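Home | Threads | Replies | Media | About

4 min read

1/ Everyone in my feed is sharing the Heffernan trial as if it settles cord milking in preterm babies. I read the whole paper last night, including the supplement. I'm less impressed than my feed is.

2/ Quick background. When a preterm baby is born you can clamp the cord right away, wait a minute or so, or squeeze blood along the cord toward the baby before clamping. Waiting is well supported. Squeezing is faster, and people who like fast things like it a lot.
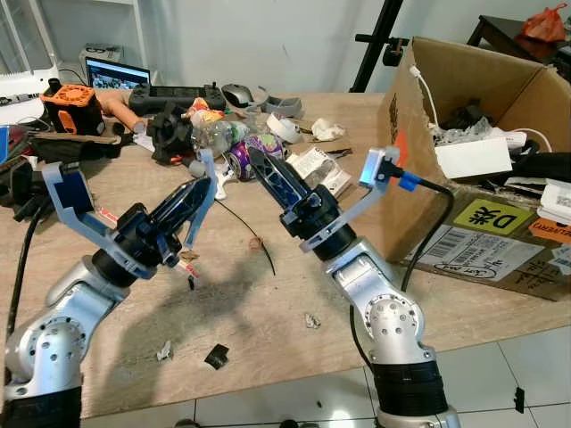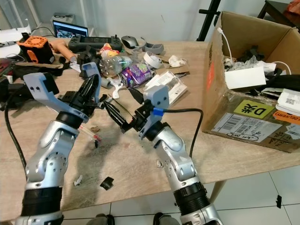 Two arms over a wood-grain tabletop, both shots.

3/ The trial planned to enroll 3,000 babies. It stopped at 1,090. The abstract says "slower than expected recruitment" and moves on. I'd like a lot more than four words on that.

4/ Stopping short isn't a crime. But the sample size was worked out for the main outcome, death or severe brain bleed, and with a third of the babies you can't rule out much of anything. The interval runs from a real benefit to a real harm. The press release says "as safe as waiting."

5/ "No significant difference" and "the same" are different claims. I teach this to first-year residents every December and I'm starting to think I should be mailing the slides to journals.

6/ Now the subgroup everyone is quoting. There were 289 babies in the youngest gestation band, and that's where the big drop in transfusions shows up. Lovely. Go look at the registration. That band was split differently there. The cut point moved by a week somewhere between registration and publication, and I can't find the sentence that says why.

7/ Maybe there's a dull explanation. There often is. Then put it in the paper.

8/ Also, transfusion thresholds were left to each hospital. Staff in the delivery room knew which baby got which treatment, and in several units the same people later decided who got blood. If you believe milking works, you might wait one more day before ordering that transfusion. I might too.

9/ Someone will reply that Gralelville switched its whole unit to milking and their numbers went down. I've seen the poster. It's before-and-after data from one hospital that changed its ventilation policy in the same year. Please don't make me read it again.

10/ What would move me: the full count of brain bleeds by week of gestation, by arm, with the original cut points. It would fit in one table. The authors have the data and I've written to ask. No answer so far, though it's only been 2 weeks and people have night shifts.

11/ The Badison group is supposed to report a trial with fixed transfusion rules and head scans read by people who don't know the treatment. I have my doubts about their enrollment as well, but the design is the one I'd want.

12/ Until then I'm waiting the full minute on the babies who are doing okay, same as last month. If your unit is rewriting its protocol off this abstract, please get somebody to open the supplement first - page nine, the second footnote.

Show more replies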